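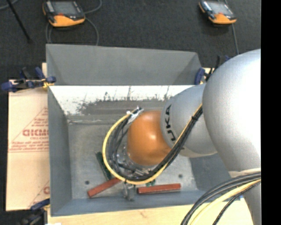 Slide one. Start with the number, because everyone in the room will have a number of their own: 613 demonstrations. I used to put that in large type and let people nod at it. Tonight I want to talk about why I trust it less than I did in August. Leave the slide up while I say this. One bin, one arm, a few parts on the floor of it, and a bundle of cable that goes wherever the wrist goes. Look at where the loop is. It hides one end of the left bar. Our labels say "both bars in view" for the whole batch this came from, and a person typed that.

(Pause. Let them look. Don't point at things.)

What we were asked for. Vitel wanted a picker that could take mixed metal and board scrap out of a gray bin with sloping walls. The plan said: collect examples by hand guiding, train, test, collect more where it fails. A sensible plan on paper. The paper didn't say who decides what counts as an example, so it ended up being whoever held the pendant.

Ask the room: how many of you have watched a full day of your own demonstrations? Not the training curve, the demonstrations. Expect two hands. If it's more, congratulate them and move on.

What I found when I watched ours. I sat down on a Monday with the first 847 recordings, before we had thrown any out. Phyllis Sedgwick sat with me for the first half and kept her own list so we could compare. Three things, and I'll go slowly.

First, the layouts repeat. People believe they are scattering parts at random and they are not. After lunch you get the same layout as before lunch, with one piece turned over. Phyllis could tell who had been loading the bin by where the longest piece was. If she can tell, the model can tell.

Second, the clamps. We clamp the bin down so that it stays where it is, and it does, for every single recording. So we have taught a machine that bins do not move. At the customer's site they come off a cart and get shoved into place with a knee. Vitel mentioned this in the first meeting. I have the notes. We clamped it anyway, as it made the morning easier.

Third, the successes. Our rule was that a failed grasp got deleted and done again. Sounds tidy. It means the data holds almost nothing on what to do when a part slips, which is the one thing I would pay for. Imogen Haworth argued for keeping the failures from the start and I talked her out of it. She's in the third row, so be fair about this bit.

(Skip the next part if we're past 20 minutes.)

Side story on Imitz. That was our in-house scoring tool. It gave each demonstration a quality score, and the scores went up week after week, which pleased everybody upstairs. What it scored was smoothness. The operators got smoother. They also quit trying the awkward picks near the walls, as a slow, careful approach in a corner scored badly. We had built a very good tool for avoiding corners. I'd like to say we noticed quickly.

Back to the main line. What we changed. Keep this short, people will want a recipe and I don't have one.

We dropped the score. Every failure is kept now, with a short note from the operator, even if the note is "no idea". Someone who isn't driving sets the parts. The bin gets shifted between runs, and yes, the operators hate it. Labels about what is in view are checked by a second person against the picture, so the loop of cable gets written down as a thing that hides parts.

Did it help? On our own test, yes, by 8 points. I wrote that test, so take it for what it's worth. On the Endport line we have had too few shifts to say anything, and I would be wary of a speaker who said more on that much evidence. The Fung people saw a bigger jump with a smaller set, but they changed the gripper in the same month, so I can't tell you which did it – and I don't think they can either.

Likely questions. "Would more data have fixed it?" More of the same, no. "Should we buy a set?" Ask the seller for a day of raw recordings, including the ones they cut, and see how long the answer takes. "Is simulation better?" Don't get drawn in, there's a whole session on it after the break.

Last slide is the contact address. Leave it up during questions and give Imogen the second microphone, she will want to correct me on the date we stopped deleting failures.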